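Horthorpe Motors advises that the Vostero wagon is now available to order in Canada. Deliveries to the Domorberg dealership begin in May.

All trims carry a 50-litre tank. The tow package adds 126 kg to the kerb weight.
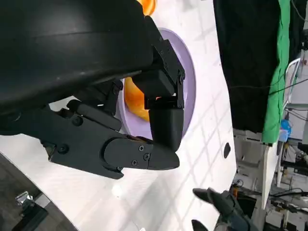 Myung-ja Yoon asks whether winter tires are included. They are not; a set of four may be added at order.

Colour choices are limited to 3 on the base trim. The warranty runs 5 years.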